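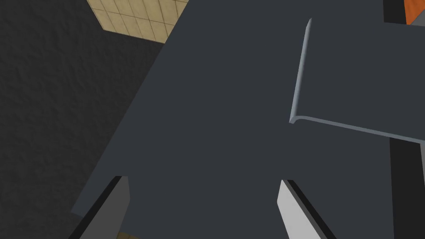
Precios en mercadillos: ¿etiqueta en cada pieza o cartel general?

mostacilla_loca
Buenas! En febrero hice mi segunda feria, la de Wiscombe, y acabé afónica de repetir precios. Llevo pendientes de arcilla, pulseras y cuatro collares caros. Antes de irme etiqueté 443 piezas con hilo y cartoncito y casi lloro. ¿Vosotras cómo lo hacéis?

torcuata
Cartel por grupos y punto. Pendientes a un precio, pulseras a otro. Etiqueto solo lo que se sale de la tabla.

nudo_corredizo
Pues yo no estoy de acuerdo, torcuata. Si no veo el precio en la pieza, me da vergüenza preguntar y me voy - y como yo, mucha gente. Uso las etiquetas Husar, las pequeñas adhesivas, y voy rapidísimo.

torcuata
Las Husar me dejaron pegamento en los cierres de plata. Nunca más.

nudo_corredizo
En el cierre no, mujer, en el cartón!!

mostacilla_loca
Jaja, haya paz. ¿Y el regateo? Un señor quería llevarse 5 pares al precio de 2.

abalorio77
Yo tengo una oferta fija escrita (el tercer par con descuento) y de ahí no me muevo. En Prulumholm me funcionó bien, en la feria de Grekness no tanto, allí todo el mundo quería rebaja.

mostacilla_loca
Me gusta lo de la oferta escrita. Probaré con cartel para pendientes y etiqueta en los collares, a ver qué tal.

torcuata
Y lleva cambio, que siempre falta.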